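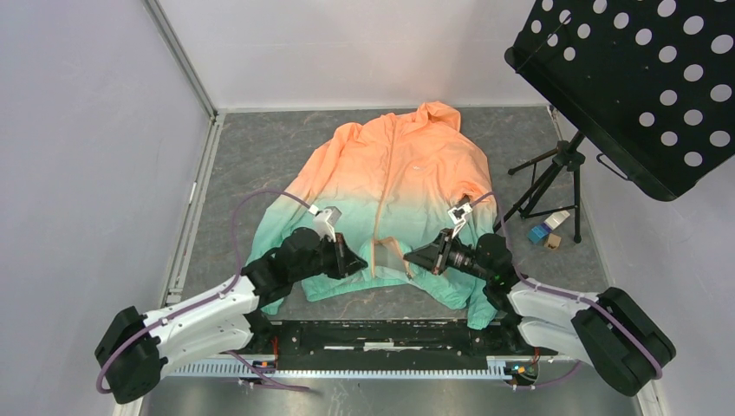 Orange up top, fading to turquoise at the hem, full zip.

**Washing a thin two-colour jacket without the colours running?**

Hi all! My daughter has fallen in love with a thin zip jacket that fades from one colour into another, and I've been put in charge of keeping it nice (lucky me). The care tag was snipped out long before it got to us. I'm worried the orange will creep into the green — has anyone washed one of these? And can I iron it at all?

**Jeanine Van Rooij**

---

**Marloes De Bruijn**

Oh, I do love those fades! Try a damp white cloth on an inside seam first, one spot in each colour, and press for a minute. If nothing comes off on the cloth, go ahead with a cold, gentle cycle, zipped up and inside out, with half your usual soap. No softener, please. Take it out the moment the machine stops, as colours tend to wander when things sit in a wet heap (I learned that with a swimsuit in September and I'm still a bit sore about it). Hang it in the shade. For the creases I'd use steam from a distance and keep the iron well away until you know what the fabric is.

---

**Bart Boersma**

Cold wash, hang it up. Mine's had about 9 washes and looks fine.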